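Tamholm 점착 개스킷 부착 기록 자료집
자료 설명서(README)

문서 상태: 공개용
최종 개정: 2019년 2월 24일 일요일
작성: Tamholm 자료관리 담당
언어: 한국어(항목명은 영문 병기)

1. 개요

본 자료집은 이형지가 붙은 테두리형 개스킷과 이를 받는 판재를 대상으로, 부품의 놓임, 들림, 맞춤 상태를 기록한 사진과 기재표로 구성된다. 개스킷 취급 절차를 검토하는 설계 담당자, 작업 지침 작성자 및 재료 교육 담당자의 이용을 전제로 한다. 부착 강도, 내구성, 밀봉 성능에 관한 시험값은 수록하지 않는다.

자료집의 구성과 항목명은 Briltivon 부품 기록 양식을 따르며, 양식에 없는 항목은 비고란에 기재하였다.

2. 수록 범위

전체 기록은 3911건이다. 이 가운데 2843건은 항목 기재와 교차 확인을 모두 마쳤고, 837건은 항목 기재만 마친 상태이다. 나머지는 사진만 등록되어 있으며 다음 개정에서 처리한다. 기록은 23개 묶음으로 나누어 보관하고, 묶음별로 기재표 한 부를 둔다.

수록 대상은 다음과 같다.
모서리가 둥근 테두리형 개스킷
모서리가 둥근 회색 계열 판재
표면에 미세한 반점 질감이 있는 어두운 색 판면
개스킷 윗면의 이형지 및 그 인쇄 표시

3. 용어

개스킷: 두 면 사이에 끼워 틈을 메우는 띠 또는 테두리 형태의 부품. 본 자료집에서는 점착면을 갖춘 것을 이른다.
이형지: 사용 전까지 점착면을 덮어 두는 종이 또는 필름. 표면의 인쇄는 판독되는 범위에서만 기재한다.
판재: 개스킷을 올려놓거나 대어 보는 평판. 재질명은 확인된 경우에만 적는다.
모서리 구간: 직선 구간과 직선 구간을 잇는 둥근 부분. 들뜸과 비틀림을 살필 때 우선 확인한다.

4. 수록 사진

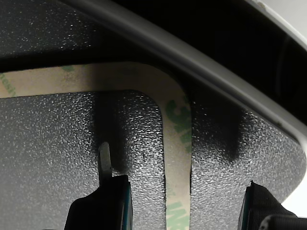 반점 질감의 판면과 모서리를 따라 꺾이는 이형지
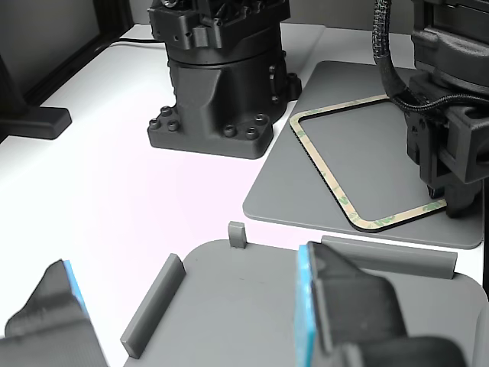 회색 판 위에 놓인 개스킷
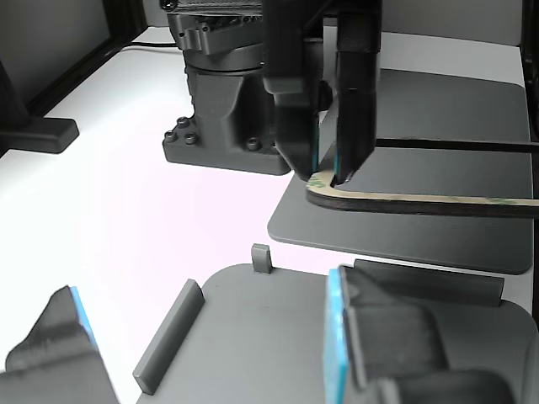 판 위쪽에서 모서리가 잡혀 있는 테두리형 부품

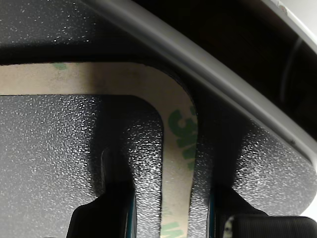

이형지 세로 구간의 녹색 3M 표시

5. 기재 항목

5.1 위치(position)
개스킷이 판 위에 놓여 있는지, 들려 있는지, 판면의 윤곽을 따라 맞추어져 있는지를 구분한다. 어느 쪽인지 사진만으로 정할 수 없는 때에는 '미정'으로 적는다.

5.2 이형지(liner)
이형지가 보이는 구간, 색상, 구김과 얼룩의 유무를 적는다. 색상은 베이지, 황갈색, 크림색의 세 구분을 사용한다. 조명에 따라 같은 재료가 다른 구분으로 기재될 수 있으므로, 색상 값만으로 부품의 동일 여부를 판단하지 아니한다.

5.3 인쇄(print)
글자와 표시는 읽히는 부분만 옮긴다. 일부만 보이는 글자를 추정하여 채우지 않으며, 판독되지 않는 표시는 색상과 대략의 위치만 남긴다.

5.4 모서리(corner)
사진에 포함된 둥근 모서리의 상태를 모서리별로 적는다. 보이지 않는 모서리는 빈칸으로 두고 '이상 없음'으로 적지 아니한다.

5.5 판면(surface)
매끈한 면과 반점 질감의 면을 구분한다. 근접 사진에서는 빛 반사로 밝은 점이 두드러지므로 이를 먼지나 이물로 기재하지 않도록 유의한다.

5.6 비고(note)
가려진 부분, 그림자로 구분이 어려운 경계, 재확인이 필요한 사항을 적는다.

6. 기재 및 확인 절차

(1) 기재자는 묶음 단위로 사진을 열람하고 5장의 순서에 따라 항목을 채운다.
(2) 기재를 마친 묶음은 다른 기재자에게 넘겨 교차 확인을 받는다.
(3) 두 기재가 다른 경우 원래 값을 지우지 않고 양쪽을 모두 보존한 뒤 Kneževič 대조표에 등록한다.
(4) 대조표에서 확정된 값은 다음 개정본에 반영한다.

7. 이용상 유의 사항

한 장의 사진은 한 순간의 상태만을 보인다. 이형지가 붙어 있는 사진을 근거로 이후의 부착 여부를 추정하여서는 아니 되며, 들려 있는 부품의 사진을 근거로 최종 위치를 단정하여서도 아니 된다.

치수 정보는 제공하지 않는다. 근접 사진과 작업대 사진은 배율이 서로 달라 사진 간 길이 비교에 적합하지 않다. 부품 표면에 인쇄된 상표는 각 권리자에게 속하며, 그 표시가 보인다는 사실이 해당 제품의 품질에 관한 평가를 뜻하지 아니한다.

8. 알려진 제한

초기 묶음에는 황갈색과 베이지의 구분 기준이 확정되기 전에 작성된 기재가 섞여 있다. 해당 기재는 비고란에 '구기준'으로 표시하였다.
이형지와 판면의 경계가 그림자에 묻힌 사진에서는 모서리 항목의 누락 비율이 높다.
인쇄 항목은 글자의 방향을 별도로 기록하지 않는다.

9. 보관 및 개정

원본은 Morker 보관소에 두며, 배포본은 원본과 동일한 묶음 번호를 사용한다. 묶음 번호는 개정 시에도 바꾸지 않는다. 기재 오류를 발견한 이용자는 묶음 번호, 항목명, 현재 값, 제안 값을 적어 자료관리 담당에게 제출한다. 접수된 제안은 6장의 절차에 따라 처리하고, 반영 여부를 개정 이력에 남긴다.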